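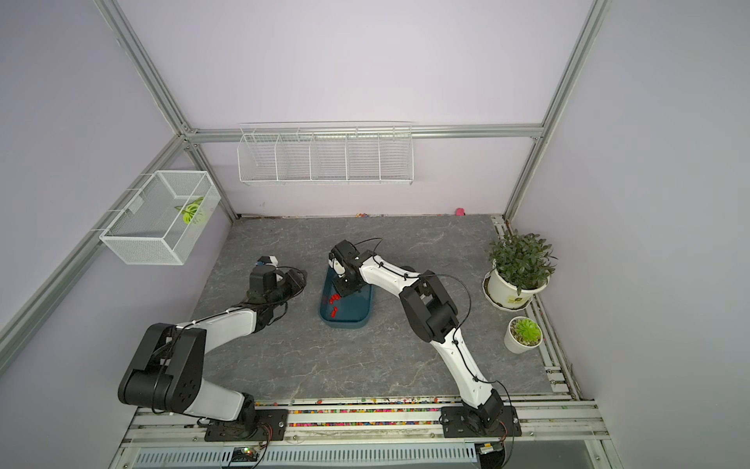
Ballach opens water hardness testing service to small suppliers

17 January 2023

Ballach has opened its water hardness testing service to small private suppliers in Pindine and Eide. Results are sent through Bitbridge, the company's online records system, within seven working days.

Each sample is tested for four values: total hardness, calcium, magnesium and pH. The service handled over 1,045 samples during its trial period – most of them from boreholes and shared springs. 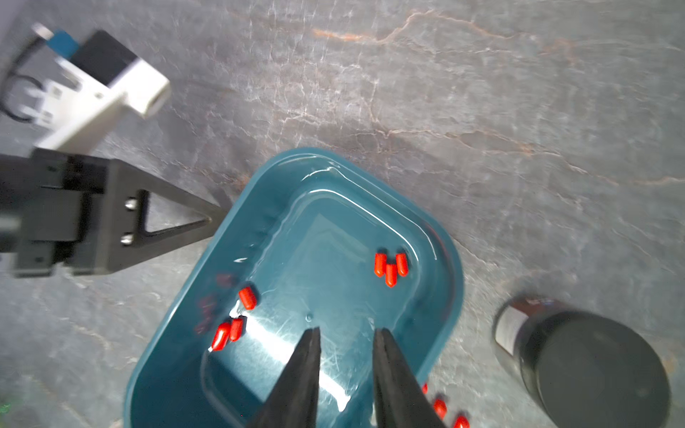

Shallow water in a teal plastic tray.

Sample bottles can be ordered from February. Suppliers already registered with Bitbridge do not need a new account.

Notes to editors
Ballach tests drinking water and process water. Prices are available on request.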